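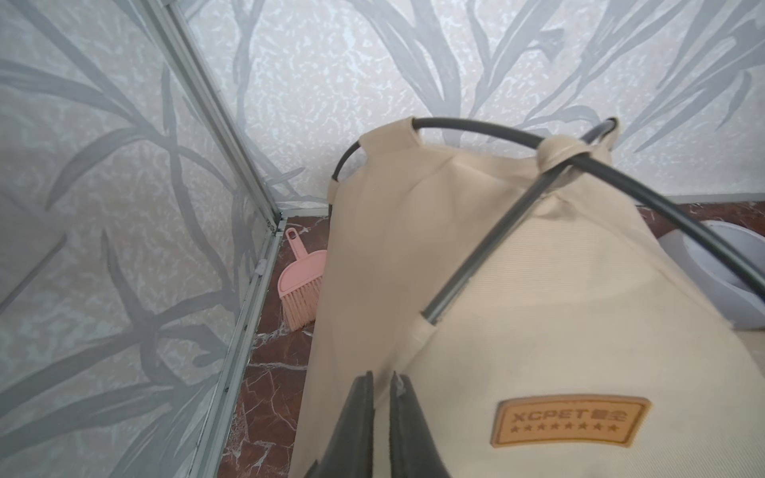 Lab Handout 7: Comparing Grippers on Soft Goods
Instructor: Tala Qaisi
Updated February 8, 2019

Up to now we have worked with blocks and cups. Those keep their shape when you close on them. Canvas does not, and a pet tent is harder still because it has both: loose cloth and a springy wire hoop that pushes back when you pull.

You will run the same task with 2 grippers, the Clovex and the Magesa. The arm and the controller stay the same. Only the fingers and the closing force settings change, so please do not adjust the arm speed between runs.

Task

Bring the fingers down to a lower corner of the canvas, close, lift a little, hold, release. Keep the fingertips off the floor. The marble pattern confuses the depth estimate, and a fingertip that presses on tile will read as a good grip in the force log.
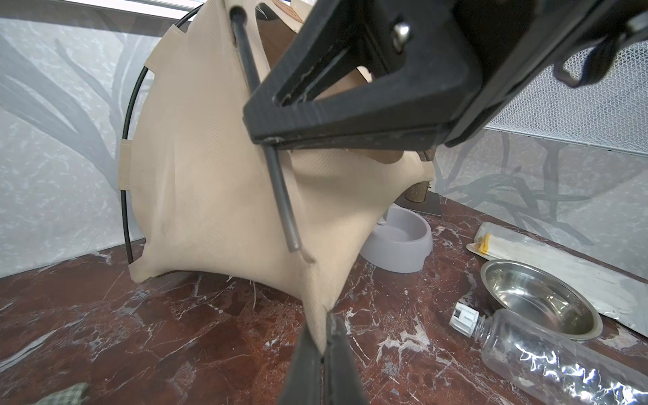
Write down which corner you used. The cloth near a loop is held by the wire and feels stiffer than cloth in the middle of a panel, so two grasps a short distance apart can give very different force curves. Bowls and other items in the pen stay where they are for both grippers. If one gets bumped, note it and keep going.

What to look at in the wrist camera

The wrist view is your main record. For each grasp, check whether the fabric comes to a point between the fingers. A clear fold means the tips have closed on cloth. A flat panel behind closed fingers usually means a miss.

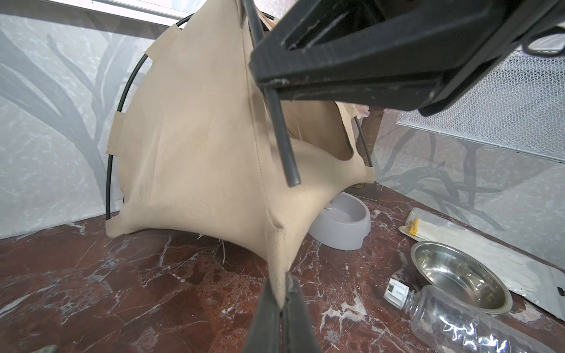 Figure 2. Fingers closed on the lower tip of the canvas, wire frame at left.

Part of the view is always blocked by the gripper housing. Plan the approach so that the corner you want is near the bottom center before the last stage of the move.

Thin cloth

Repeat the task on the gingham cloth. It bunches easily, and a wide opening tends to gather more of it than you wanted. Start narrow.
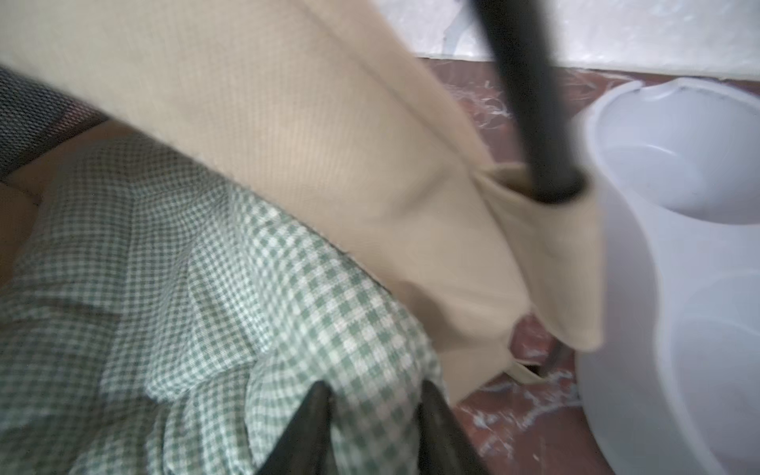
Blurred images should stay in the set — mark them in the notes column and move on. Where beige canvas overlaps the gingham, record which layer you meant to grasp before you close, then which one you got.

Logging

Use the Woltport sheet, one row per grasp. Last May's group logged 339 grasps, and 272 of them had complete notes. Rows without a gripper name cannot be used.

Hand in the sheet and one page comparing the two grippers. Bring the fingers back to the parts drawer.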